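Fismont is planning its equipment budget for soft fruit handling. Before any arm is bought, tasks are rehearsed in simulation.
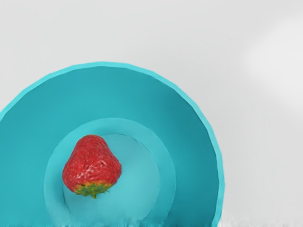
Eamon Kavanagh: Does the 406 per seat for the Virnine licence include support? Our quote did not.

It does, for the first 2 years. Renewal is budgeted separately. 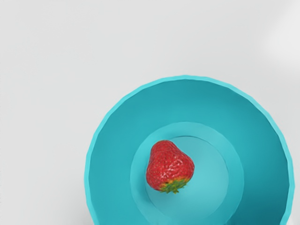 The order for grippers will be placed in October, subject to approval. We have set aside 75 hours of simulated trials first. A single strawberry in a wide bowl is a modest test, and it will be used to compare both suppliers.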